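How to get the numbers behind a government statement (and check them yourself)

Quick guide, typed up between meetings. For members of the Brekusholm residents' group, but works anywhere.

A press release says poverty fell, or rents held steady, or 276 households got help. Fine. Where's the table?

What you need: the statement itself, full text, not the news write-up. An email address for the records office. Patience.

Step 1. Underline every figure. Next to each one write who counted, when, and out of what. Most of the time two of the three are missing — that's your request right there.

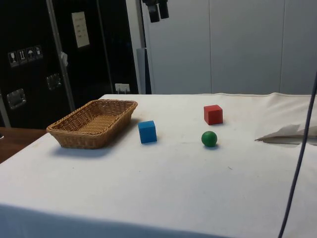 Don't ask for "all data on poverty." Too wide, they'll refuse it or sit on it. Ask for the one table, one year, one district.

Step 2. Write the request. Keep it to 7 lines or less. Name the statement, its date, the exact sentence. Then: "Please send the survey questions, sample size and method used for this figure." Don't argue in the request. Save that for later.

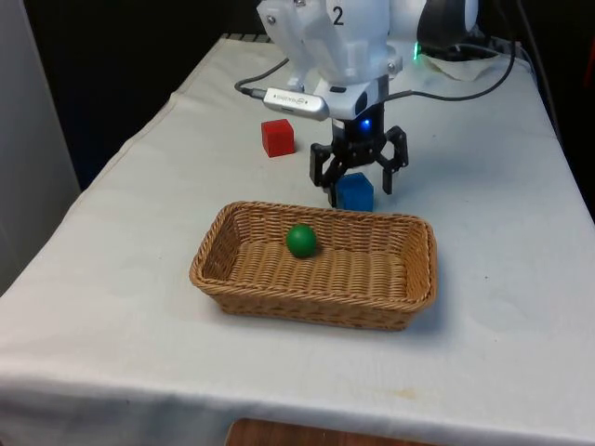 Step 3. Log it. Date sent, refrence number, name of whoever answered. Jingyi Yuan keeps ours in a plain spreadsheet and it's saved us twice.

Step 4. Compare. In February the Fendari district claimed 276 households. The table we got back listed 179, the rest were applications still open. Not a lie exactly, but not what the statement said either.

Step 5. Publish both numbers side by side with the source. Send it to the office before you post, give them four days to reply. If they do reply, print the whole thing.

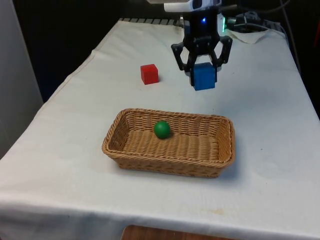 Martti Vuorinen writes that four days is too short for a small office and he'd give them seven, plus a phone call, beacuse a written request can sit in a shared inbox all week. Fair point. Seven then, if it's not urgent.

Refused? Ask for the refusal in writing, with the rule they're relying on. Appeals are another page.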